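March, 4:40 pm, notebook 9

Luana's sorting script again, two arms, connectors to the left bins, loose wiring to the right. She wrote "95% reliable" on the board. I asked out of how many and got a shrug. Not putting that number in the club report until we have 100 logged runs.
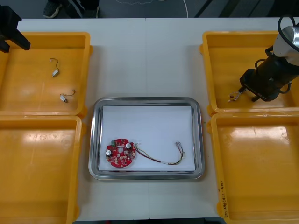

Tray setup with red PCB on paper, harness still attached.

The harness bothers me more than the grippers. Thin wires never lie the same way twice, and all our tuning was done on rigid parts. Érica thinks more demos will fix it. Maybe. We said that at run 50 too.

To do: Nivaldo to check whether aborted runs get saved at all. Log skips from 131 to 134. Ask Florencia about the label on the lower right bin, can't read half of it.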